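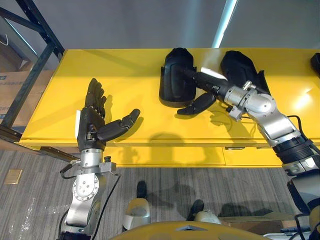 Drulex Launches Grello, a Parts-Handling Package for Humanoid Robots With Better Things to Do Than Wave

TULTULBY, April. Drulex today announced the general availability of Grello, a software and workstation package that teaches a two-armed humanoid robot to move molded parts between a bench and a bin. Customers can order it now. It does not dance, and there is no plan to add dancing.

Grello is aimed at small and mid-sized assembly shops that handle hollow, lightweight, awkwardly curved plastic parts in batches too small to justify a dedicated line. Covers, shells, trays, housings. Anyone who has tried to pick up a glossy black cover with a suction cup, and then picked it up again off the floor, is the intended reader of this announcement.

The package works with robots that have two arms, multi-fingered hands and a camera at head height. It comes in three pieces: the handling software, a library of part profiles, and a layout guide for the workstation. Drulex does not sell the robot. Customers who have already bought one and are wondering what to tell their accountant are warmly invited to get in touch. 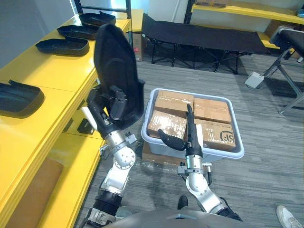

O. Lytvynenko

The central claim for Grello is modest enough to fit on a mug. Show it a part, tell it where the part goes, and it will work out which hand should do what.

Most of the trouble in this kind of work comes from shape. A flat box has the decency to present six sides, most of them useful. A molded shell has a front that is slippery, a back that is hollow, and an edge that is always on the far side from the hand that needs it. Grello keeps a profile for each part with its preferred grip points, the way up it likes to stand, and the places where squeezing would be unwise. The library ships with 229 profiles. New ones can be added by holding the part in front of the robot's camera and turning it slowly, like a contestant in a very dull pageant.

Hand assignment is where the software earns its keep. With a large part, one hand can hold while the other clears space or steadies the container. With small parts, each hand works its own side of the bench and the software keeps them out of each other's way. Earlier versions were less strict on this point, and the two hands would occasionally reach for the same item and then wait politely for each other until somebody came back from lunch. Version one has a tie-break rule. The right hand wins. Left-handed engineers on the team have registered their objection.

What is in the package

Grello Core is the handling software itself. It runs on a separate computer beside the robot and talks to it over a wired connection. Wireless is supported for viewing status but is not used for motion.

Grello Shapes is the part library. Profiles are plain text files, so they can be edited, copied and emailed to the night shift with no explanation, as is traditional. Customers keep ownership of every profile they make.

Grello Bench is the layout guide. It covers shelf height, reach, lighting and where to put the bin, and includes drawings for a two-level bench with raised front edges. The raised edge matters more than you'd expect. Round parts roll, and a robot that can place a metal disc to within a hair of its mark has no opinion at all about what the disc does next.

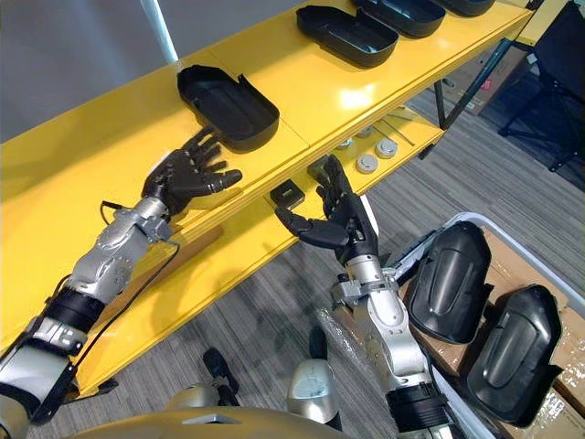

Drulex Applied Handling Team

The bench guide deserves a little more space here, as it is the section that trial customers underlined the most and argued with the loudest.

We recommend two levels. Larger parts go up top in a single row, with enough room between them for fingers to come in from the side. Small items go on the lower level: pads, discs, rods, whatever your product seems to need four of. The bin goes on the floor or on a low cart within easy reach of both arms. A yellow bench under black parts gives the camera a healthy amount of contrast. Black parts on a black bench will also work, in the sense that the software will try.

Glossy surfaces are allowed. Overhead lights bounce off them and the reflections wander as the robot leans, which used to send the vision system into something like a sulk. Grello now compares several views before it commits to a grip. Matte is still easier. If you are choosing a bench from scratch, choose matte, and if you already own the shiny one, we understand completely.

For shells and covers that travel standing up, line the bin with cardboard. We looked into molded foam inserts. They were handsome, they took weeks to arrive, and they fit precisely one version of one part. Cardboard can be cut with a knife and replaced when it gets tired. The guide includes a page on how to cut it, written by people with strong feelings on the subject.

Nesting is supported for parts that allow it. Parts that merely look as though they allow it should be marked as such in the profile. There is a checkbox.

Known limits

Press releases do not usually have this heading, and our own sales department suggested a softer one. The suggestion was noted.

Grello is slower than a person who is trying. It is a good deal steadier than a person who stopped trying at three in the afternoon. Shops with high volumes of one identical part should buy a conventional machine and enjoy it.

Clear plastic wrap remains difficult. The camera sees it, then doesn't, then sees it again somewhere else. Unwrap parts before they reach the bench, and keep loose film away from the inside of the bin. The same goes for clear tape on box lids, though less so.

Thin rods are handled one at a time. If they are lying across one another the software will separate them first, and watching it do this requires either patience or a chair.

Finally, Grello does not open boxes. We are aware that boxes are involved.
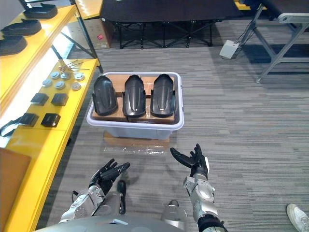

Orientation is the other setting worth getting right at the start. A batch of shells that all face the same way takes up far less of a bin than a batch that has been left to express itself, and whoever unloads it at the next station will want them matching. In Grello this is a single field in the part profile. Set it once and every copy of that part goes in facing the direction you picked, until the field is changed or the bin is full. Handed parts, the lefts and rights, get separate profiles. Please resist the temptation to mirror one in the text editor at the end of a shift. Two of our trial customers did not resist.

The software treats the person nearby as part of the job. Each station needs an attendant during the first runs with any new part, and the stop control has to be within that person's reach. The attendant's duties are to watch, to press stop if something looks wrong, and to avoid helping. The last of these proved hardest in trials. A human who sees a cover leaning slightly will straighten it every time, and the robot will then look for it where it used to be. The training session covers this. It has a slide that just reads "Hands in pockets."

Pricing and availability

Grello is offered by subscription at $916 per robot per month. The price includes the software, the full part library, the bench guide and remote support during business hours in Tultulby. A 15-day trial is available to any shop with a compatible robot, and trial customers keep the profiles they create whether they sign up or not.

On-site setup is sold separately. A Drulex technician will arrange the bench, build your first profiles with you and run the attendant training. Benches, bins and cardboard are the customer's responsibility. We have been asked several times whether we would consider selling the cardboard, and we are considering it.

The printed manual runs to 133 pages. Most of what you need is in the first chapter and the chapter on lighting. The rest is there for the sort of customer who reads the rest, and we are fond of them.

Existing users of the preview release can move to version one at no charge. Profiles made in the preview will load as they are, with the exception of any that rely on the old hand assignment setting, which will have to be opened and saved again.

Demonstrations can be booked at the Drulex workshop in Tultulby from now through the summer. Visitors are encouraged to bring their own parts, the stranger the better, in a box that they are prepared to open themselves.

About Drulex

Drulex makes handling software and workstation designs for small manufacturers. The company is based in Tultulby and is privately held. Grello is its first product for humanoid robots.

Press and demonstration requests: Drulex Applied Handling Team, Tultulby. Please put "Grello" in the subject line, spelled with two Ls.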